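# The Second Slice
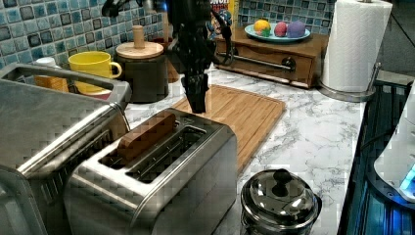

*A stainless steel two-slot toaster on a marble-patterned counter, one slice in and one slot free.*

Romana Procházka eats one piece of toast in the morning, at 6:40, standing up. Her husband eats none. Their last toaster had four slots and took up the end of the counter where she now keeps a cutting board, and she gave it to her sister in December.

"I was heating three empty holes," she says.

Toasters are not something people replace with much thought. Kamlesh Bisht, who has run the repair bench at Ploris, a secondhand appliance shop in Wosodthorpe, for nine years, keeps a ledger of everything that crosses it. Of the 1,381 toasters he has logged, most had nothing wrong with them. They were full of crumbs, or the lever would not stay down because of the crumbs. He unplugs them, lets them cool, pulls the tray, brushes out the corners with a dry pastry brush and puts a price sticker on them.

"People shake them over the sink," Bisht says. "Then the crumbs go everywhere except out. Take the tray out first."

His other common complaint is uneven browning, and there he blames the bread as often as the machine. A slice from a bakery loaf may stand well clear of the slot, so the top inch stays pale. He suggests turning the slice over for the last half minute, or cutting the loaf the other way.

## Where it goes

The two-slot toaster has one large advantage, and it is depth. It will sit in front of other things and still leave room to work. Florian Mösli, a kitchen planner, asks clients to show him breakfast before they show him dinner, and he says the trouble is nearly always on the same two feet of counter. A mug, a canister, the cereal box and whatever larger appliance came as a wedding present all want to be near the same outlet.

His advice is plain. Put the toaster toward the front when it is in use, with nothing hanging over it. Keep paper and cardboard well away, and that includes the cereal. Leave a cutting board close by, so the toast goes onto wood and gets buttered there. A cold stone counter takes the heat out of a slice quickly and leaves the underside damp.

He is less strict about what stands along the backsplash. Canisters with wooden lids, a yellow mug, a drawer unit for the knives and spreaders - all fine, as long as a person can reach them without leaning across a hot slot. Glossy tile behind the counter helps too. It wipes clean, and brushed metal does not always.

## What to do about the finish

Brushed steel shows fingerprints, mostly around the lever and along the rounded edges. Bisht wipes with the grain, using a barely damp cloth and a drop of dish soap, then dries at once. He does not use scouring pads, and he does not spray anything toward the slots.

Procházka wipes hers at the weekend. The bread is a brown loaf from Benkirane, the bakery two doors from her office, and she buys it sliced. She sets the dial at 2 for a fresh loaf. By the fourth day she turns it down a little, as drier bread browns faster, and by the fifth she makes breadcrumbs.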